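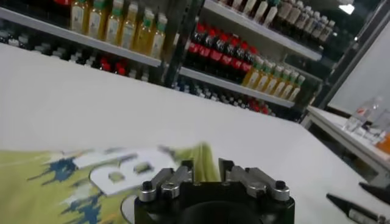
*Yellow-green one first, on the big white table by the drinks.*

Quick how-to for folding the shirts, for whoever has the next batch. Typing this between boxes, sorry. Last order was 175 and the folds were all over the place, so same method for everybody please.

**Before you start**

- Wipe the table. Let it dry. Lime shows every mark.
- Drinks stay on the shelves till you're done.
- Pens capped. We lost a shirt to a marker in January.

**The fold**

1. Shirt face down, neck away from you. Collar flat, no twist.
2. Smooth from the middle out. Both hands. Don't tug the hem, it goes wavy.
3. Pull the sleeves out straight. They like to roll up into a tube and if you fold over that you get a lump you can see from the front. 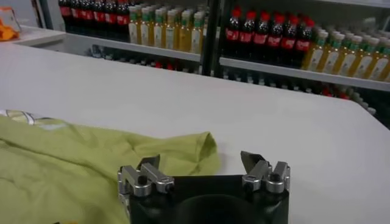 So run a thumb down inside the sleeve, flatten it, then carry on.

4. Left side in to the middle of the back, sleeve folded back on itself. Same on the right. Should be 11 inches across, or near enough.
5. Hem up to just under the collar. Then in half again.
6. Flip it. Print facing up, no crease through teh middle of it. If there is one, shake it out and start over.

**Colors**

One color at a time. Ha-rang and I tried doing two at once and ended up with mixed stacks and a very long evening. Keep the next color on the other table until the first is boxed.
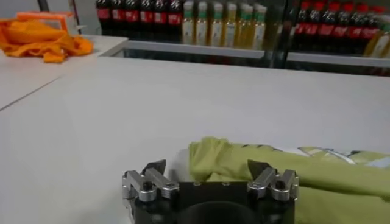

*Lime green in front, orange on the table behind.*

**Boxing**

Stack with collars alternating so the pile doesnt lean. Biggest sizes at the bottom. Label goes on the short end of the box, size first, then color. Tape after Elin has checked the sizes, not before.

Questions to Kyu-ri, she has the order sheet.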